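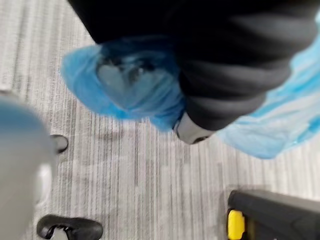
Shoe covers, long pants and a new floor

February 14, 2022

We have been wearing shoe covers indoors since September, when the floor at the Brotville place was refinished. It is 2354 square feet, nearly all of it one open level, and the finish is a Memik product that the installer told us to keep grit away from for as long as we could stand it. I took that to mean a week or two. Then I got used to the floor looking good and the covers stayed by the door.

I went through three kinds before settling on one. The first were the cheapest I could find, and they tore at the toe when I put them on in a hurry. The second had a rough sole printed on the bottom for grip and were fine to walk in, but the elastic was so tight that getting them over a boot took both hands and a wall to lean on. The ones I buy now are from Kivi, plain blue plastic, elastic all the way around. They come 40 to a box. They are a little big on me and I would sooner have that than too small.

If you have never worn them all day, the thing to know is that they go on toe first. Get the toe well down into the end, then pull the elastic back over the heel. If you start at the heel the plastic bunches up under the ball of your foot and you feel it with every step. The heel is also where they come off. Mine ride up if I kneel a lot, and after a while the back of the shoe is sticking out and I am walking around on the part I was trying to cover. I check when I stand up.

The other problem is pants. Long pants with a wide leg drop down over the cover and drag. The bottom of the leg was outside same as the shoe was, so whatever it picked up on the driveway comes in with you, covers or no covers. I worked this out by sweeping. There was always a line of fine dirt by the low shelves where I sit on the floor to sort things, and none by the counter where I only stand. I now turn my hems up twice before I come in. It looks silly and it works well enough.

Sitting on the floor is most of what I do in that room at the moment. We have seven bins of cloth to get through, some of it old curtains, some of it clothes, some of it covers for things we no longer own. I have been sorting it by how it washes, with heavy dark things in one pile and anything that sheds in another. I wanted a pile for mending and gave up on that when it got taller than the other two.

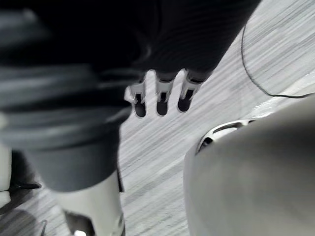 Dark knits are the slow part of the sorting. Plain woven cotton I can shake out and fold, but anything with a texture to it has to be gone over by hand, and I do it under the good lamp. Take a dark ribbed fabric like the one hanging over that gray band, with the fine stripes running straight across. On that kind of surface lint settles down between the ribs, and a roller only gets what is sitting on top. I brush along the ribs first with a soft clothes brush, then use the roller across them. Going across first just pushes everything in deeper.

For washing them I use Civon, the liquid, in cold water with the piece turned inside out. Half a cap is plenty. I used a full cap for years and had to rinse twice, and I think the stiff feel some of my sweaters had was only soap. They get laid flat over the rack to dry. I hang nothing ribbed anymore after one good black cardigan grew to the length of a coat.

The floor gets a dry dust mop when I stop for the day and a damp one when it needs it. I was told not to use anything with oil in it on this finish and I haven't. I do the corner by the door last, with the shoe covers still on, and then take them off on the mat.

As for how long a pair lasts, I get three or four days out of one if I am not kneeling much. I turn them inside out over the trash when I am done with them so the grit stays in. I tried washing a pair once in the sink. They came out clean but the elastic had given up and they would not stay on past the hallway.

Next up is the curtain bin, and then I have to decide about the mending pile. I am leaning toward moving it upstairs where I don't have to look at it.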